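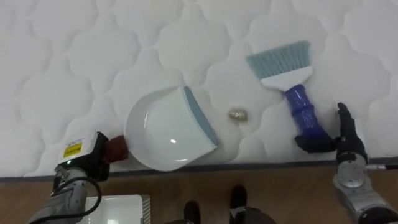 My neighbour reckons a mattress should last twenty years if you flip it, and anyone replacing one sooner has been had by the ads. I used to nod along. Then I spent a June sleeping on my old Clindar and woke up every day feeling like a folded deck chair – so now I have opinions!

Mostly I think we're far too shy about trying beds in shops. We give it 2 minutes, shoes hanging off the end, then spend a fortune.

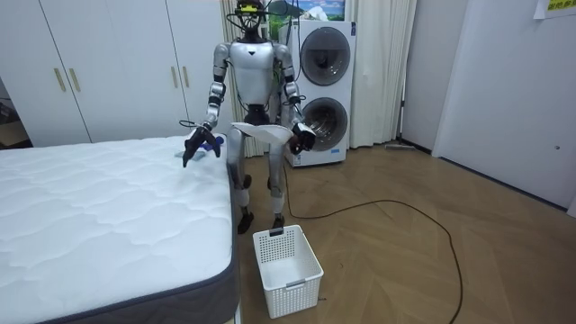 One reader wrote in that the home trial fixes all that, and she's sent back 3 mattresses without paying a cent. Good for her. But where do they go? I rang Dudek to ask and got up to 5 different answers, none of which had the word "recycled" in it.

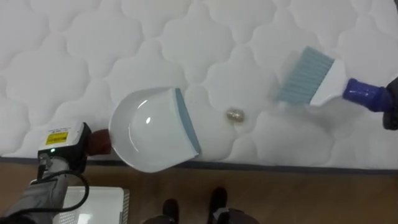
According to my brother, firmness ratings are the real swindle, because a "medium" at Asa is a plank at Iltum. He's right (don't tell him). I'd love one honest number on the label, the same in every store. 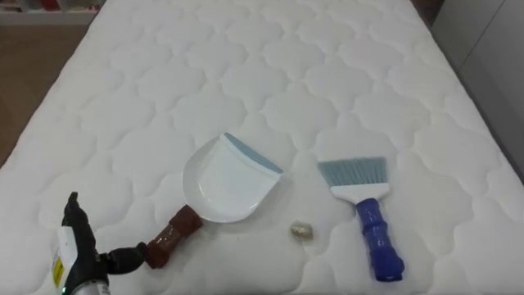
What I won't budge on is cleaning. A bare mattress deserves a proper going-over when you change the sheets, and colour is no excuse. Quilting like that, all puffy white cells with grooves between, strikes me as a lovely place for crumbs to settle, and I'd still pick it over plain grey. My protector cost $114 and I grumbled for a week. I'd buy it again tomorrow.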